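I got to the Puvby open day in July a little after nine in the morning, and I'm so glad I came early! The Pellance building was already buzzing, and they had 34 rooms open over the day. I had planned to see as many as I could. I ended up spending most of the morning in one, the Samarakoon room, looking at ordinary table things and loving it.

I have a soft spot for small objects on plain surfaces - my own kitchen counter is a mess - so the wide gray table drew me straight in. A Coca-Cola bottle on its side, a shiny yellow fruit, a puzzle cube tilted at an angle. Such cheerful colors!
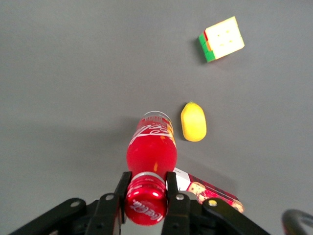
## Trays, and why I love them

The session leaflet was all about sorting a mixed tabletop: what goes together, what gets a tray, what stays loose. I read it twice and tucked it in my bag. The tray they use is plain and pale, with nothing fancy about it.

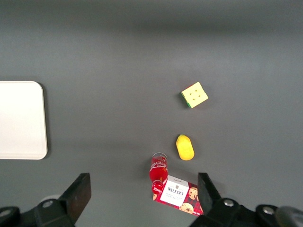
My grandmother kept a tray by the door for keys, mail and whatever fruit she'd picked that day. I've never managed to keep one going for longer than a week. A white one with rounded corners and just a bit of a rim would do me nicely, and I'd park the lemons on it before they rolled off behind the toaster. I've already measured the shelf!

After coffee (free, and very good) I went back in. The snacks had my attention by then, especially the dark red box with the chocolate chip cookies printed on it.
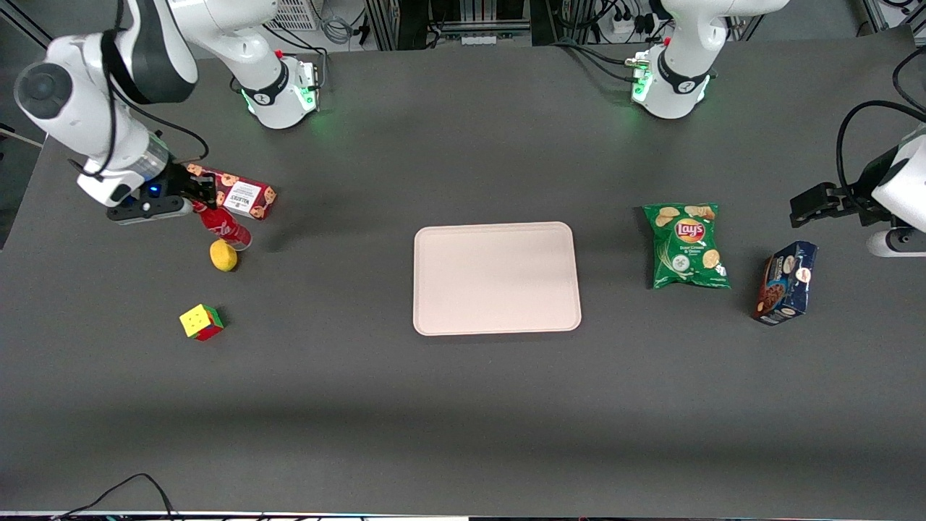

Ilona Kerekes told me she sorts her pantry by how often she reaches for a thing, and that it took her 13 tries to settle on an order. I wrote that down on the back of my leaflet. I'm going to start with the snack drawer, where the bags of Lay's Sour Cream & Onion always end up on top of everything else.
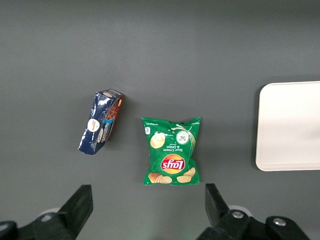 Do you need to book ahead? Just walk in, though the Clarent hall upstairs holds 88 people and fills up before lunch.

I missed the hall completely and caught the 2:15 bus home.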